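Ikberg now rents out its two-arm folding cell by the month. I went to Todlow to try it on T-shirts. Notes follow.
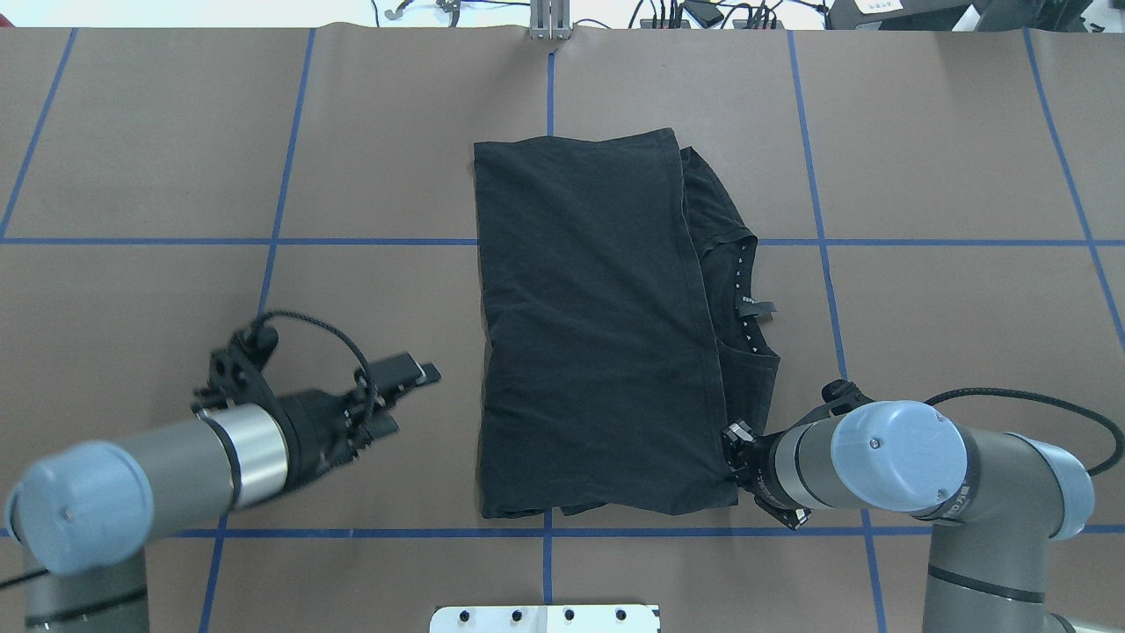 The hire covers both arms, grippers and setup. Training is extra, charged by the day, and Ikberg wants 12 weeks as a minimum term.
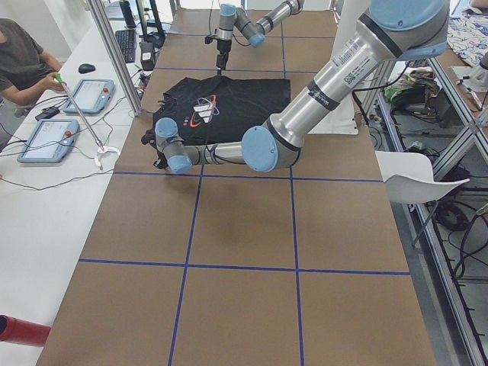 Sulastri Pillai
Laundry and workwear buyer, Hateck
6 Mar 2026

Support is by phone until 9 in the evening. I rang twice and got a person both times.
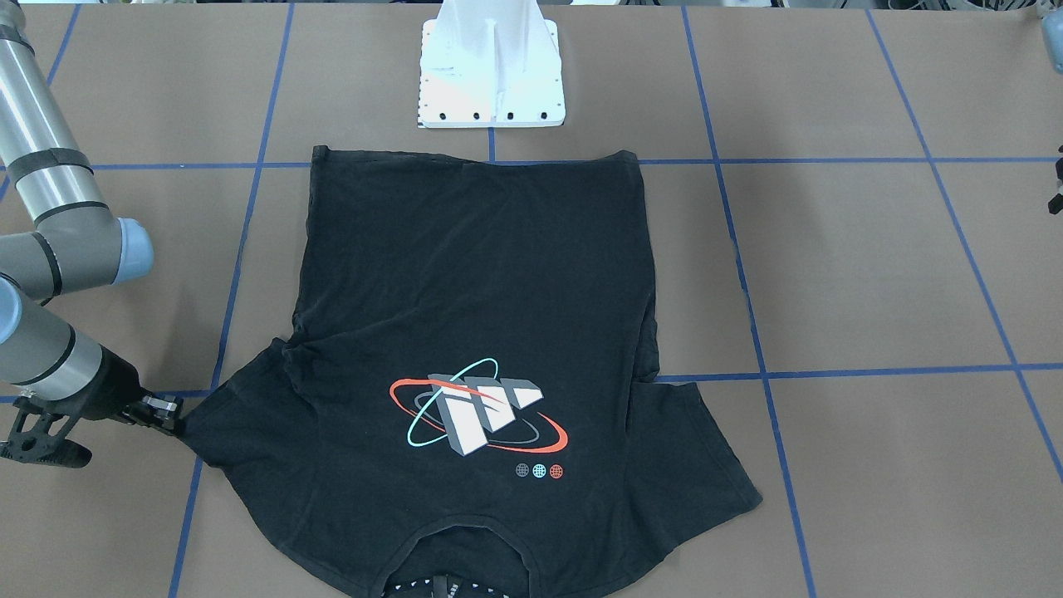
Our own workwear is mostly dark and mostly printed, so I asked for the same. The black T-shirt with the orange swoosh on it is close to what we send out. The gripper took it by the tip of the sleeve, which I'd want to check on thinner cotton. 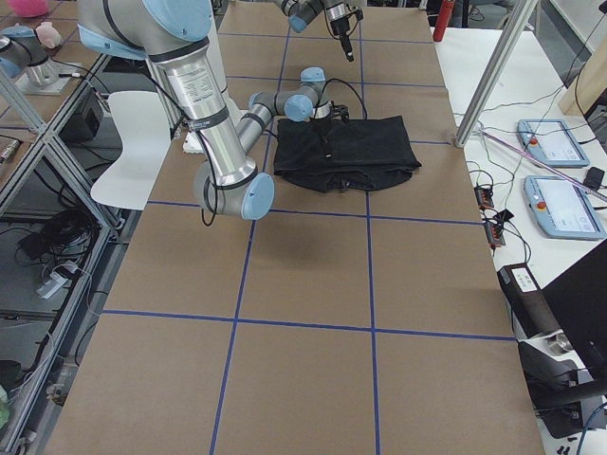
Price is the sticking point. Núñez quoted us less for a single arm, but without training. I've asked both for figures from September.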